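My son turned five in February, and I'd promised him a pirate party before I'd priced a single pirate. Samer Jaber, who runs Kundero out of a garage in Narkberg, quoted me for three hours of swordplay and a treasure hunt. Sixteen kids, max. I invited around 20 and hoped for flu. 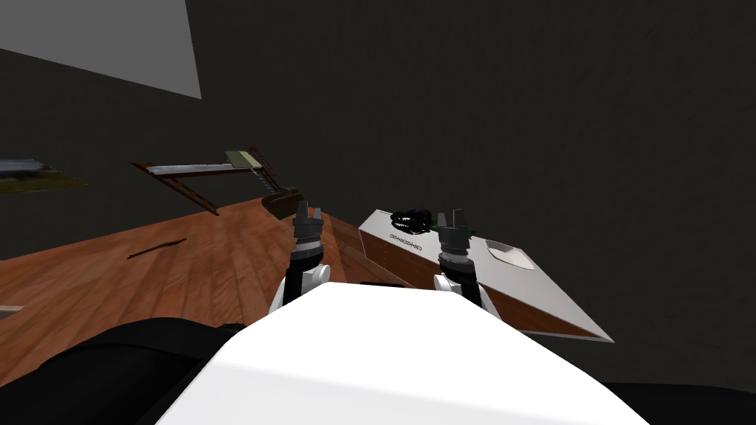
Cake came next, and I went plain — vanilla, no fondant ship. The kids wanted sugar and a plank to walk. For the treasure I'd settled on one big white box, much like the one behind that right-hand gripper, and I let the birthday boy cover it in skull stickers the night before (he used every last one!).

Samer arrived in full beard and had them all talking like sailors before their coats were off. My neighbor Agata Mancuso lent us her yard for the hunt, and I'm still finding chocolate coins in her hedge. 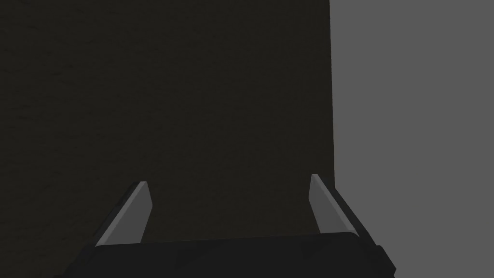

*Two fingers and a big dark surface.*

Next year he wants dinosaurs. I've already called Samer.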